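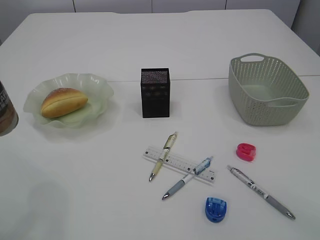

My local bakery in Stamlow now charges $2 to slice a loaf. I own a knife, so I've kept my dignity, but the principle has cost me several nights' sleep.

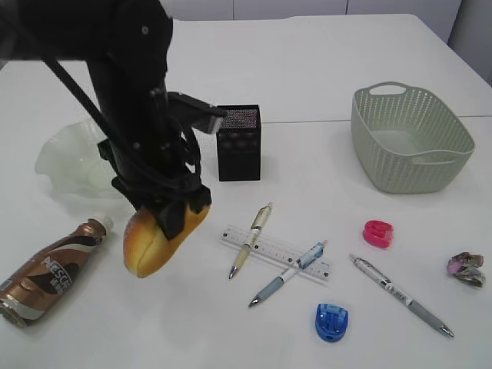 The tyranny of the add-on

Jucélia Assunção, my neighbour, pays cheerfully. She says it's cheaper than a bandage. 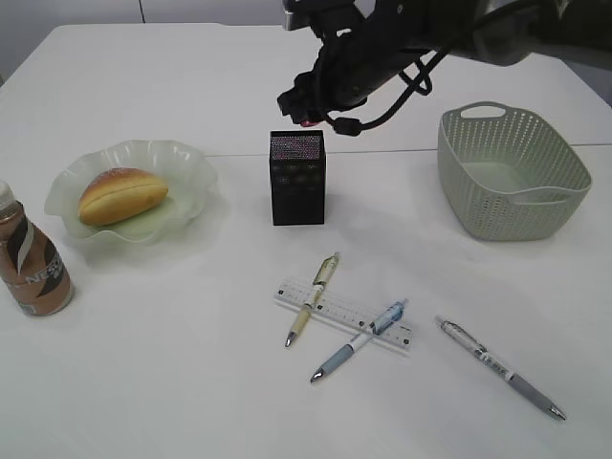 Fair enough. I'd still sooner they put the price up and spared me the choice before coffee. Next it'll be the paper bag, and I'll pay that too, grumbling all the way to the car.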